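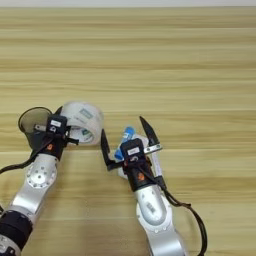
A two-arm Stavura workcell during tabletop handling, with a dark translucent cup in the left gripper.

Stavura is a bimanual tabletop manipulation kit sold by the robotics supplier Jeltiveo. It consists of two lightweight arms, a pair of parallel-finger grippers, a camera module for each wrist, and a control unit with bundled software. The kit is marketed to teaching laboratories, packaging developers and small research groups that need two coordinated arms on a single work surface. It is offered for outright purchase or under a lease of 11 months.

Design

Each arm has silver-white link housings and a black wrist assembly with an orange marking. The arms are mounted side by side along one edge of the table and face the same direction, so that their working areas overlap in the center. Jeltiveo calls this overlap the shared zone. Handovers from one gripper to the other are normally programmed there, and the control software lets only one arm at a time enter it unless the operator turns on cooperative mode.

The grippers have two black, angular fingers that taper toward the tip. The shape is intended for small items standing close together, such as pens or tubes, while the wider part of the finger near the wrist is used for cups and bottles. Payload is listed at 500 grams per arm. Heavier goods can be lifted with both grippers, but the software does not calculate the shared load, and the manual advises against it for items with a shifting center of mass.

Cabling runs outside the arm, leaving the wrist in a free loop. The loop can be replaced without opening the housing. It also takes up space beside the arm, and motion plans near the outer limits of the table have to allow for it.

Vision

A box-shaped camera module is fixed at each wrist and moves with the gripper. An overhead camera is available as an option but is not part of the base kit. Because the wrist cameras lose sight of nearby objects once the fingers surround an item, the software keeps a stored map of the table from the last clear view and refreshes it when the arm backs away.

Transparent and semi-transparent goods are a known difficulty. Clear packing tape and smoky plastic cups give weak edges against a patterned surface such as wood grain, and the detector may place the rim incorrectly. Version 2 of the software added a separate detection mode for such items, which is slower than the standard mode.

Software and setup

Tasks are built in an editor named Castaño, either as a list of steps or by guiding the arms by hand and recording the path. Recorded paths can be trimmed and replayed at reduced speed. Calibration uses a printed board supplied with the kit and must be repeated whenever a camera bracket is loosened.

Reception

A review by Maribel Sánchez in the trade newsletter Plavwood judged the kit on a sorting task of 200 cycles with mixed office and packing supplies. She rated the hand-guided recording highly and found the grippers well suited to thin objects. Her main criticisms concerned the external cables and the documentation, in which the section on cooperative mode was described as incomplete - a point Jeltiveo addressed in a revised manual issued in August.

Heriberto Ticona, writing for the same newsletter, compared the lease with outright purchase and considered the lease reasonable for course use. He noted that replacement finger sets are not covered by either plan.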